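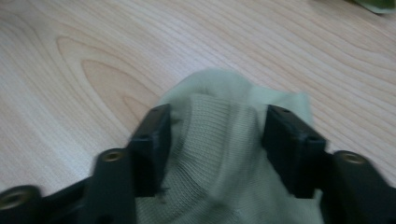 ## Textile Sorting Moves to the Long Table

The Drotberg Clothing Exchange has revised the way in which donated knitwear is received, sorted and prepared for distribution. The new arrangements took effect in January and apply to all small garments, including socks, infant clothing, hats and gloves. Members who bring donations to the front desk will notice little change. Those who assist with sorting are asked to read the following notes before their next shift.

Small knitwear was previously sorted directly from the donation bags, which were emptied onto the shelves in the rear room. Under this system many pairs were separated, and a number of garments reached the distribution racks without having been inspected. The winter intake came to 534 small items, and 44 of these were later withdrawn because of holes, worn heels or elastic that no longer held. All sorting of small knitwear will now take place on the long wooden table in the Stema Room.

### Handling and inspection

Each item should be taken up singly and opened out before it is assigned to a bin. Knitted pieces often arrive bunched or turned inside out, and faults are easily missed in the folds. Ribbed sections deserve particular attention. The ribbing should be stretched gently across its width and released; if it remains slack, the garment goes to the repair bin. Smooth jersey knit should be held up to the window and checked for thin areas, especially at the heel and toe of socks and at the elbows of infant tops.

Pale colors, among them the soft greens and creams that make up much of our infant stock, show marks more readily than dark ones. Light staining does not disqualify a garment. Items of this kind are to be placed in the wash basket with a paper slip noting the position of the mark. Slips should be tucked into the garment and never pinned, as pins have caused snags in fine knits.

Socks without a partner are kept for 2 months in the shallow drawer beneath the table. After that time they are released to the mending group, which uses them for patches and for practice in darning. Please do not knot pairs together or fold one cuff over the other. Both methods strain the ribbing when the socks are stored for long periods. Pairs should be laid flat, one on top of the other, and secured with a paper band.

### Care of the table

The table was given to the Exchange by the Politis family and has a light, open surface that marks easily. Cups, scissors and marking pens are to be kept on the side counter. The surface should be wiped with a dry cloth at the close of each shift - water and spray cleaners are not to be used on it. Any rough spot or splinter should be reported at once, as even a slight one will catch a loop of yarn.

### Supplies and storage

The Exchange has received 2000 paper bands from Zalletti, a local stationer, and these are stored in the left cabinet with the size labels. Bands should be written on in pencil so that they may be used again. The blue bins formerly used for small knitwear have been assigned to household linens and should not be returned to the Stema Room.

Mr. Gerasimos Makris, who coordinates the textile rooms, will give a short demonstration of the inspection procedure at 10:30 a.m. on the opening morning of each month. Attendance is recommended for new helpers and is open to all members. Donors are reminded that knitwear should be laundered and fully dry when it is brought in, and that items in need of minor repair are welcome provided they are bagged separately.

Questions concerning the revised procedure may be left in writing at the front desk, addressed to Mr. Makris.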